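From: Ilir Leka
To: brarside-dispensing list
Subject: Re: Label stock for the weekly trays, and the refill cutoff

Replying in line to the points raised in December. I have trimmed the parts that were settled on the phone.

> We are still seeing labels lift at the corners on the weekly trays. Gundesstead
> reports it more than the other sites. Is this the stock, the printer, or the
> way they are stored? Also, can someone confirm whether the refill cutoff is
> moving? Our counter staff are telling people two different things.
>
> Zeman counter

Labels first. The stock is the same at all sites and comes from the same supplier, Erkon. What differs is the print temperature. Gundesstead was running its printer two steps hotter than the default, left over from the older coated paper. On the current stock the extra heat dries out the adhesive near the edge of the label, and the corners lift once the tray has been handled a few times.

I pulled the return log to check this. Of 590 trays that went out with the current stock, 28 came back with at least one label lifted or missing. Most of those were printed at Gundesstead before the setting was changed. The rest have no pattern I can see, and I would put them down to labels applied over a seam or onto a lid that still had cleaning fluid on it.

Settings to use from now on:

Heat: default
Speed: one step below default
Darkness: leave alone. If the print looks faint, clean the head before you touch this.

The slower speed makes a longer run noticeably slower. A batch of 174 labels is now long enough that you should start it before the morning pickup and not during it. If your printer jams on the slower setting, check the roll tension. The new rolls are wound tighter and the old spindle does not always let go of them cleanly.

On storage: keep the rolls in the bag until you load them. The shelf over the radiator at Brarside is not a good place for them, and I have moved what was there to the cabinet by the sink.

The refill cutoff. It is moving from noon to 4 p.m., but only for refills with no change in dose. Anything with a change still has to be in by noon, as it goes through a second check and the second checker leaves mid-afternoon. The two different answers people are getting at the counter are both correct, depending on the request. I suggest asking "has anything changed since last time" before quoting a time at all.

There is one exception. Partial refills, where a person brings back a tray with some days unused, count as a change even when the dose is the same. The contents have to be reconciled against the record, and that takes as long as a new fill. Please do not promise same-day on these.

Two smaller items.

The tray list in the shared folder still shows the old part codes. I will replace it when the new codes are confirmed. Until then, order by description – rows, columns, lid color – and put the old code in the notes field. Erkon has been accepting orders written that way without trouble.

Large-print labels do not fit the small compartments. Several sites have been cutting them down with scissors, which takes off the last line, and the last line is where the time of day is printed. Use the fold-out card instead. It goes in the bag with the tray and has room for the full text at the large size.
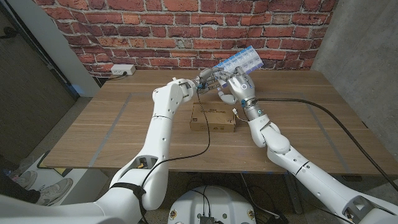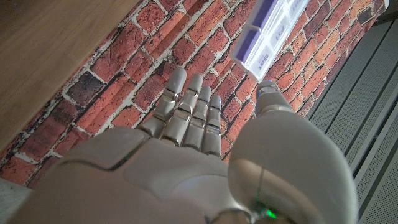
Trays and lids

The lid question came up again from two sites, so for the record: labels go on the underside of the tray and never across a lid. A label that crosses from one lid to the next has to be torn before the compartment will open, and then the text is no good to anyone.

Wipe the surface with a dry cloth before applying. If you have used cleaning fluid, wait until it is fully dry – the adhesive does not recover once it has picked up moisture. Press from the center outward and leave the tray label side up until the batch is finished.

If you get lifted corners after changing the heat setting, send me the batch number and the printer it came from. A note of which corner is useful as well. I do not need the tray back.

Ilir Leka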